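Tracking down a gripper that says it let go when it hasn't

Last updated: February

Most advice on release faults starts with "recalibrate the gripper." I'd leave that for last. Calibration wipes out the one piece of evidence you have, the fault usually comes back within a shift, and then you are starting over with less to look at than before.

The fault goes like this. The arm sets an item down in the basket, the controller logs the gripper as open, and on the next move the item rides up with the fingers and gets dropped somewhere it shouldn't. On our pick-and-place cell it showed up 13 times in 1000 cycles. The Floler controller called every one of those cycles a success. I stopped trusting the success column after that, and I suggest you do too.

Before you touch anything:

1. Press the stop and wait for the arm to come to rest. Keep your hands out of the basket while the arm has power, even if the screen says idle.
2. Save the log. Ours keeps 1642 lines before it overwrites the oldest, so don't run "just a few more" cycles first.
3. Write down the item, where in the basket it was placed and the height the arm was sent to.

Then run the same items in the same order at the slowest speed you have, with one person at the stop button and one watching the fingers from outside the reach of the arm. 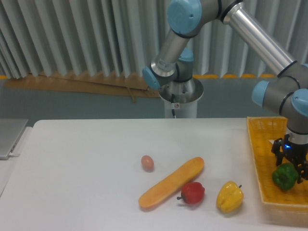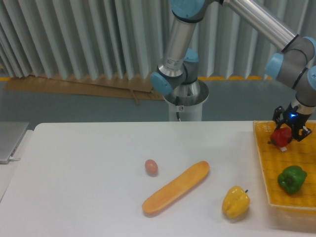 Finger position is reported by the gripper's own motor, and that number is where I'd look first. It tells you where the motor thinks it went. It says nothing of whether the thing between the fingers came free. A red pepper with a small white tag poking out from under it is a good test piece, as a tag gives the fingers something extra to catch on, and a smooth pepper may pass all day and prove nothing. The woven wall of the basket deserves the same suspicion. If a fingertip opens against it, the motor can stall a little short and the controller may round that up to "open."

Compare the commanded opening with the reported one. We asked for 54 millimeters and the log showed 54 every time, failures included. Adel Kamel put a ruler across the fingers and got less on the bad cycles. If your numbers match too perfectly, check that the software isn't echoing the command back to you. Ours was, after a Kastora update that was supposed to change only the menus.

Fixes, in the order I'd try them:

1. Turn off the echoed value and read the motor position directly.
2. Add a short pause after opening, then a slow straight lift before any sideways move.
3. Shift the drop point away from the basket wall.
4. Recalibrate, if you still need to.

Change one setting at a time and repeat the full run after each. A clean Saturday morning isn't proof. I'd want over 1000 cycles with someone checking the basket against the log before I signed off, and I still haven't signed off on the third fix.

Wustisari Automation Notes - Contact - Copyright Wustisari - Back to top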